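Ticket 400 – right hand stalls during plate approach, simulated table task
Project: Womerero (student team)
Opened by: Idalina Marinho
Assigned: Arvid Myklebust
Status: open

Controller stops with a joint limit warning on the right wrist. It occurred in 5 of 18 episodes on the lab machine. Same build on Bernardo's laptop: no warnings. Restarting the simulator does not clear it.

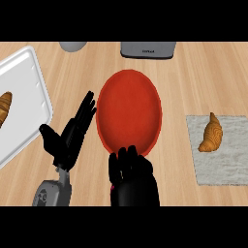 Wrist pitch target is computed from the object's center, with no offset for its radius. For a croissant the error is small. For the red plate it matters: the fingers arrive curled at the near rim, and the wrist has little travel left. The left hand, open between the tray and the plate, logs no warnings.

Tried so far:
- Lowered approach speed. No change.
- Raised solver iterations to 4 per step. Warning appears later in the episode.
- Reverted to the September hand model. Not conclusive – the old limits are wider.

Next: Arvid to add a radius offset in the grasp planner and rerun the same seeds. Matilde to compare config files between the two machines.

Contact: Dronovach Robotics Club, Morais Building | Back to top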